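Household > Laundry > Folding tees, where do you do yours?

**mornamoth**
Right, quick one, in a rush. Where does everyone fold? Been doing mine on the bed and my back's had it. 9 tees a wash, most weeks. Want to move to a table but the wood's rough and snags things. Does a cloth over the top help or just slide about?

**Salameh55**
Table with a cloth on, every time. Spread the shirt out first, neck end and all, dont try to fold it from a heap. Blue shirt on our cream cloth, still needs a good smooth:
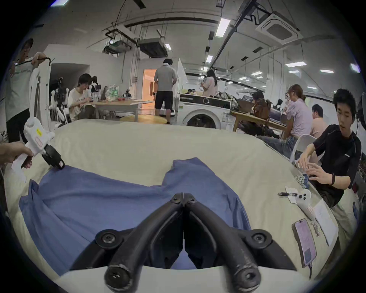
**jostam_b**
Disagree sorry. Cloth creases, shirt picks up the creases. Bare table, wiped down. My nan folded on bare boards from 1943 onwards and her stuff was flat as paper.

**Salameh55**
Your nan also ironed everything I bet

**jostam_b**
she did. fair

**Rosine Mallet**
Cloth is fine if you pull it tight and peg it under. Wrinkly sheet does nothing though, agree with jostam there. Also fold near the machine, not upstairs! Less carrying. Same room as the washer here, pale green sheet, blue thing, tee by the look of it, still in a bunch at this point:

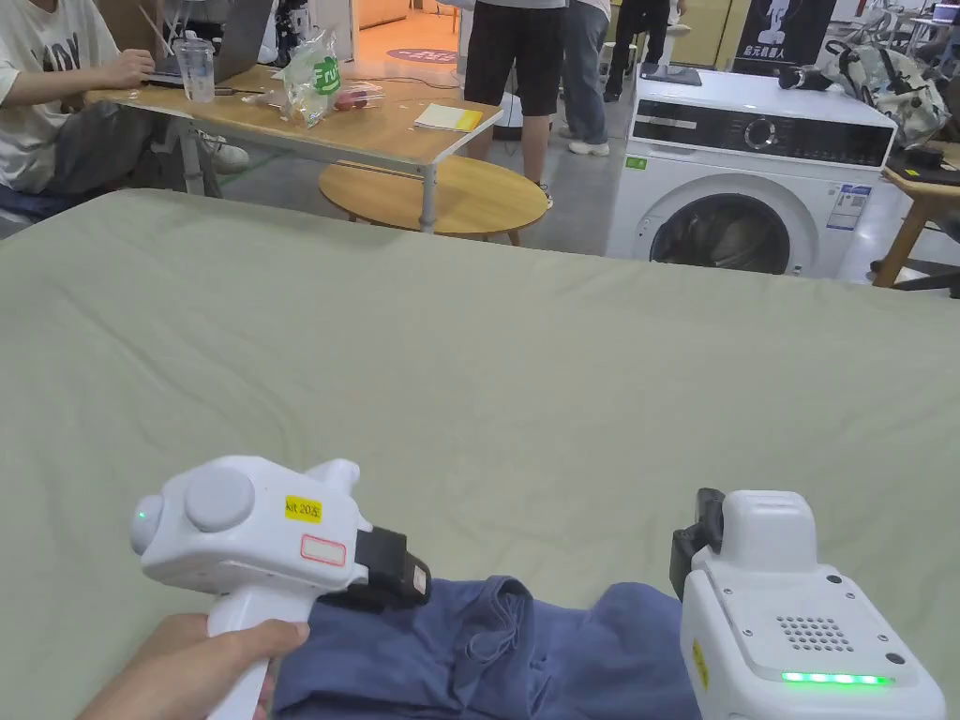 **mornamoth**
Ooh near the machine, hadnt thought of that. Mine's in the kitchen so table would have to double up. Crumbs??

**skaduv**
Shake the cloth out the back door. 3 seconds. Grab both shoulders, give the tee a snap before it goes down, half the creases go. Off out, back Friday

**jostam_b**
still say bare table

Contact the mods | © Skaduvness Household Boards | Back to top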